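4. Frying from a bag

1. Set the pan on the counter, clear of the coffee maker. Handle toward the wall, where no sleeve can find it.
2. Take off the glass lid and lay it flat beside the pan, knob up. It will roll if stood on its rim. We have bought several.
3. Bring the bag to the pan and tip it low over the rim.

CAUTION: Plastic melts. Keep the bag away from a hot pan, however confident you feel.

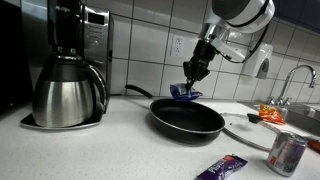 Skelby House Kitchen Team

Note: Coffee is covered in section 50, which is longer, as Gwawr Price drinks most of it.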